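Minutes of the March 2021 meeting, as taken down by me, Csenge Bodnár

Present: Bernd Schwerdtfeger (chair), Knut Ostermann, Levente Hegedűs, Kwaku Laryea, me. Apologies from the Pokik family, who are down the coast with the new caravan and sounded very pleased about it.

We got going a bit after seven. Bernd asked if everyone had read the last minutes, and Levente said he had and that I'd spelled kohlrabi wrong in two places. Fixed now. Minutes accepted, moved by Kwaku, seconded by Knut.

Water

This took up most of the first half hour, as usual. The tap near the compost bays is dripping again, and Knut reckons the washer he put in last time was the wrong size. He'll have another go with a proper brass one. If that doesn't do it we'll ask Dobos Plumbing for a quote - they did the line along the back fence and we were all happy with that job.

Levente would like us to look at drip irrigation for the shared beds. I'm all for it, as I'm the one standing there with the hose most evenings! Kwaku pointed out that drip line gets chopped up by people with forks (he was looking at me, and fair enough). We agreed to try it on the herb bed first and see how it goes through autumn. Levente to price it up.

Plot fees

Fees stay at $90 a year for a full plot. Bernd floated putting them up and got no takers. There are 28 plots and all of them are taken, with a waiting list, so we're doing fine. Two people haven't paid yet and I'll give them a friendly ring. We did agree that half plots should be offered when the next full one comes free, as a couple of the people on the list only want room for some tomatoes and a bit of parsley.

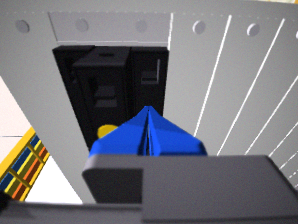
Hirura Lane Community Garden - Plot Holders' Group

Autumn planting day

We're holding it on the last weekend of the month, starting at nine, and going until people get hungry. Jobs so far are clearing out the tired zucchinis, spreading the mushroom compost and getting the broad beans and garlic in. Kwaku has saved a big box of garlic from his own plot, a purple one whose name he's forgotten, and he's giving it away to anyone who wants some. I had it last year and it was lovely, so get in early.

We talked for ages about whether to plant the garlic now or hold off until April. Knut always waits. Bernd's always goes in early and comes up fine too. In the end we said half now and half later, and we can argue about it again in November.

Lunch will be a barbecue, with salads from whoever feels like making one. I've put my hand up for the potato one with dill. Please bring your own plate and cup so there's less washing up. Bernd asked me to note that we'll spread the tables out and everybody gets their own serving tongs, or close to it.

The shed

The lock is stiff and the door has dropped on its hinges. Levente had a look before the meeting and thinks it only needs longer screws. He also asked, politely, that whoever borrowed the long-handled loppers bring them back, no questions asked. The good wheelbarrow has a flat tyre. Kwaku will take it home and patch it.

We spent $30 on new gloves and a hand trowel this month, and the receipt is in the tin.

Rats

Yes, we have some. Knut has seen them at dusk by the compost bays. We're not going to use bait, with the Wemance Street dogs coming through and an owl in the big gum. Instead, no cooked food, bread or eggshells in the open bays, please, and turn the heap when you're down there. Bernd will line the bottom of bay 2 with wire mesh and if that helps we'll do the others.

Seed swap

Going well! The drawer is full of beans, silverbeet and far too much coriander. We're short of winter greens, so if you've got kale or rocket seed, pop some in an envelope with the name and year on it. A few envelopes just say "orange flowers", and I'm going to sow those along the front fence and find out.

Other bits

Kwaku's neighbour has offered us a load of old bricks for edging. Everyone said yes please. Someone with a ute is needed, and Levente will ask his brother.

Knut wondered if we could have a bench under the plum tree. We all liked the idea, and Bernd is going to see what timber is left over from the raised beds before we spend anything.

We finished up at twenty to nine and then stood by the gate for another good while talking about cabbage moths. Next meeting will be at my place if it rains, otherwise at the garden, so bring a jumper.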